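Workshop notebook, April, shoe rack corner

Started on the entry rack at 9 in the morning. The Dillwood unit has been standing against the wall long enough that the shelves have settled, so this was the day to decide what goes where and stop moving it around. Black frame, oak-colored boards. I went over the joints with the hex key first. Two of the bolts took a quarter turn, the rest were fine.

Wiped the boards with a damp cloth and let them dry before anything went back on. No polish. The last time we tried polish the soles left marks.
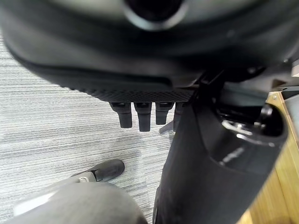 Which way should the pairs face? Toes all one way along the shelf, so a shoe can be picked up and its partner found without turning anything over.

We tried heels out before, as the Pila layout sheet suggests, and went back. On an open rack it looks tidy for an hour and then people push the shoes in too far and they end up against the wall. The sheet is written for closed cabinets, I think. I have crossed that line out on our copy.

Slides are the easy part. They are flat, they keep their shape, and they can sit close together. Slip-ons need a bit more room at the toe or they roll onto their sides. 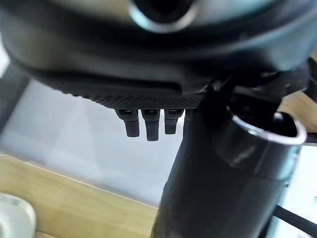
Spacing next. I had marked the middle board with tape every 257 mm, which came from the old Hivow rack and does not suit this one. Pulled the tape off. A hand's width between pairs is close enough, and easier to explain to whoever does this next. The tape left a little glue at one end — white spirit on a rag, then the damp cloth again.

Left the top board clear for now. It gets the most knocks from people walking by, and I would like to see how the lower two hold up in use before adding to it.

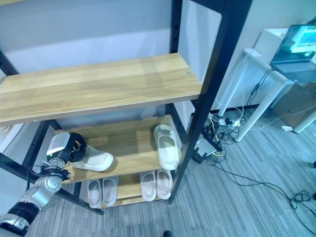

Slides on the bottom shelf, slip-on and single slide at the middle shelf.

Still to settle is the load. The label on the Darko spare boards gives a figure in kilos, but there is nothing on ours, and shoes will never come near it anyway. What matters more is the front edge, where people lean when they put a foot in. I would add a stool beside the rack before I would add a brace. 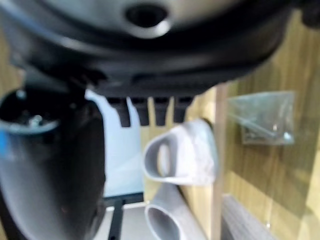
The other thing is grit. It collects at the back of the bottom board and gets under the soles, so that board needs a brush at the end of the day and the others can wait for the weekly clean. Put the small brush on the hook by the door.

To do: felt pads for the feet of the unit, size 4 hex key back in the drawer, new layout sheet with the crossed-out line removed. Check the two bolts again next month.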